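Foro > Rehabilitación y fachadas > Revocos y morteros

Tema: Mortero de cal sobre muro de piedra que ya tiene cemento, ¿picar todo?

mirela_rz escribió:
Buenas a todos. Soy Mirela Rezende, llevo poco por aquí aunque os leo desde hace tiempo. Tengo una casa de pueblo con muros de mampostería y alguien, hace décadas, le metió un enfoscado de cemento a la fachada norte. Por dentro me salen sales hasta media altura y el yeso se cae a trozos. Son 58 metros de fachada y el primer presupuesto me da picar todo y revocar con cal. El segundo, de Brorell, dice que con una pintura transpirable encima vale. ¿Qué haríais? Me gustaría empezar en agosto.

tapial_viejo escribió:
Picar. Sin dudarlo. Una pintura transpirable encima de cemento respira lo que respire el cemento, o sea, casi nada. El agua sigue buscando salida por dentro y se te lleva el yeso.

canteira9 escribió:
Yo no sería tan tajante. En casa de mis suegros el cemento estaba tan agarrado que al picar se llevaban la cara de la piedra (arenisca blandita, eso sí). Acabaron con las piedras hechas un cristo y hubo que reponer un montón. Antes de nada, ¿qué piedra es? ¿Suena a hueco si le das con el mango de la maceta?

mirela_rz escribió:
¡Gracias! Es caliza, bastante dura. Suena a hueco en casi toda la parte de abajo, y arriba solo cerca de las ventanas.

tapial_viejo escribió:
Pues entonces lo de abajo sale casi solo, ya verás. Cincel y paciencia, y martillo eléctrico solo donde no haya otra, flojito.

Xavier escribió:
Coincido en picar, pero ojo con el calendario. La cal en agosto a pleno sol es una faena, se seca antes de carbonatar y te queda polvorienta. Al ser norte tienes algo de margen, pero mojad bien el muro la víspera y poned arpillera húmeda. Yo esperaría a septiembre.

canteira9 escribió:
Y que deje el muro desnudo unos meses, digo yo. Un muro que lleva media vida empapado no se seca en una semana.

tapial_viejo escribió:
Bah, meses tampoco. Con la cal encima sigue secando, para eso se pone.

canteira9 escribió:
Sí, y las sales te salen en el revoco nuevo. A mí me pasó y tuve que repetir el zócalo entero, así que meses sí.

mirela_rz escribió:
Bueno, no os peleéis, jaja. He hablado con el albañil y ha picado una cata junto a la puerta. Debajo hay restos de un mortero antiguo, blanquecino, con granos gordos. 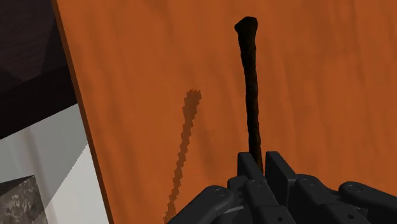 Me dice que la mezcla original sería pobre en cal y que él usaría una parte de cal hidráulica natural por tres de arena, en dos capas. También me ofrece un producto preparado, Werholm, que sale a 9 euros el saco y le ahorra tiempo. ¿Alguien lo ha usado?

Xavier escribió:
El Werholm no lo conozco. Pide la ficha técnica y mira que no lleve cemento, que muchos de los «a la cal» llevan un buen puñado. Y dos capas me parece bien, con la primera bien rugosa.

tapial_viejo escribió:
Arena de río lavada y cal en pasta, y déjate de sacos.

mirela_rz escribió:
Le he pedido la ficha, me la pasa el jueves. De momento picamos solo la parte de abajo y lo de arriba ya se verá. Subo la ficha aquí cuando la tenga.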